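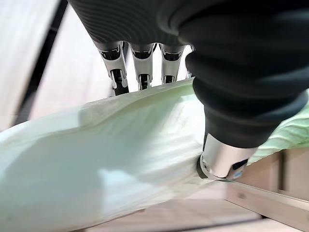 Startseite Über uns Behandlungen Preise Gutscheine Kontakt

Über uns

Wir sind Kirside, ein Kosmetikstudio für Haut, Hände und Füße, und wir lieben, was wir tun! Angefangen haben wir mit einer einzigen Liege, einem viel zu lauten Wasserkocher und einem Regal voller Cremes, die wir alle selbst ausprobiert hatten (manche davon nur einmal). Heute sind wir 14 Kolleginnen und Kollegen an zwei Standorten, in der Drorncombe-Passage und im Hinterhaus am Esik-Platz, und freuen uns immer noch über jeden, der zum ersten Mal durch die Tür kommt.

Unser Schwerpunkt ist die klassische Gesichtspflege: Reinigung, Peeling, Massage, Maske. Klingt schlicht, aber wie viel dabei möglich ist, wenn man sich Zeit nimmt! Vor der ersten Behandlung setzen wir uns mit dir hin und reden über deine Haut, über Allergien, über Produkte, die du zu Hause im Bad stehen hast. Bring sie ruhig mit, wir schauen uns gern die Inhaltsstoffe an.

Dazu kommen Maniküre und Pediküre, Brauen und Wimpern und seit letztem Herbst unser Kräuterdampfbad Từ, auf das wir besonders stolz sind. An der Mischung haben wir einen ganzen Winter lang getüftelt -- Zitronengras, Ingwer, Pomelo-Schale und noch ein, zwei Dinge, die im Team bleiben. Es duftet bis ins Treppenhaus, und die Nachbarn haben sich schon nach dem Rezept erkundigt.

Wir bilden auch aus. Drei unserer Kosmetikerinnen haben bei uns gelernt und sind geblieben, zwei davon leiten inzwischen eigene Kurse. Der Grundkurs »Hautpflege zu Hause« dauert 44 Minuten, passt in eine Mittagspause und kostet nichts. Der nächste Durchgang startet im März, Anmeldung am Empfang oder per Telefon.

Ein Wort noch zu den Terminen: Abends ab 18 Uhr ist es bei uns immer voll, vormittags geht oft auch spontan etwas. Und wenn du einfach nur einen Tee trinken und in Ruhe schnuppern möchtest -- komm vorbei, die Tester stehen gleich vorn.

© Kirside Kosmetik | Kontakt | Impressum | Datenschutz | Nach oben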